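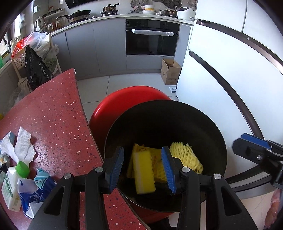
Sunday, bench notes: cold-process soap, batch 20

Start 9:40 a.m. Window open, fan on low. Same base recipe as batch 19 except the olive oil is the new jug from Scanlon. The old jug was nearly gone and I didn't want to mix the two.

Oils, 600 g total: olive 360, coconut 150, shea 60, castor 30. Water and lye worked out on the Tillen sheet and checked again by hand. Both came out the same this time. The error last month was a wrong value typed in for the shea, and I have fixed it on the shared copy. If you have your own copy of the sheet, throw it out.

9:55. Lye into water, stirred until clear, left in the sink to cool. Melted the coconut and shea together, then added the olive and castor. Lye solution took longer to come down than the oils, so I put the oil pot back over warm water for a few minutes. Combined at 102 F on both thermometers. The probe with the long cord still reads 2 degrees above the other one in boiling water. I allowed for that.

10:50. Stick blender in short bursts, then hand stirring. Light trace after four minutes, a good deal faster than batch 19. I think that is the oil. Clodagh thinks I blend too long at the start and may be right, so next time I will stir by hand for the first two minutes and see.

Fragrance: none in the first half. Second half got the Pasia lavender, stirred in with a spatula only. It thickened right away and I had to spoon it into the mold. Tapped the mold on the bench but there will be air pockets in the corners. Do not use Pasia again above 95 F.

11:15. Both molds covered with cardboard and a towel, on the upper shelf away from the window. Plain half is the left mold, marked P. Lavender half is the right, marked L.

4:30 p.m. Left mold is warm in the middle and a bit darker there, going through gel. Right mold is hotter than I would like and has a shallow crack down the center. Took the towel off the right one and left the cardboard on.

Older batches while I was at it:

Batch 17, cured since September. Bar 3 weighed 127 g when cut and has now held the same weight for three checks in a row. Calling it done. Lather is low but steady and it rinses clean. A little ash on top, comes off with a damp cloth.

Batch 18, still soft. Fingerprints stay in it. Turned the bars and moved them to the wire rack.

Batch 19, cut edges are good. One bar has a white streak about halfway down. Zap test on the streak was negative, so probably just stearic spots from the shea not being melted all the way.

Supplies: distilled water is down to one jug. Need pH strips and more freezer paper. The Jisine liners fit the long mold but are too short for the square ones, so don't reorder those until we have measured. Gloves are fine.

For Clodagh Buckley, if you are in before me: please don't unmold the right side until it is fully cool. Cut P first with the wire cutter, one-inch bars. Leave L whole and I will look at the crack. Write the cut weights on the card taped to the shelf, in pen. The pencil ones from last time have rubbed off and I can't read bars 5 and 6.

Cleanup done 5:10. Lye container locked, key back on its hook.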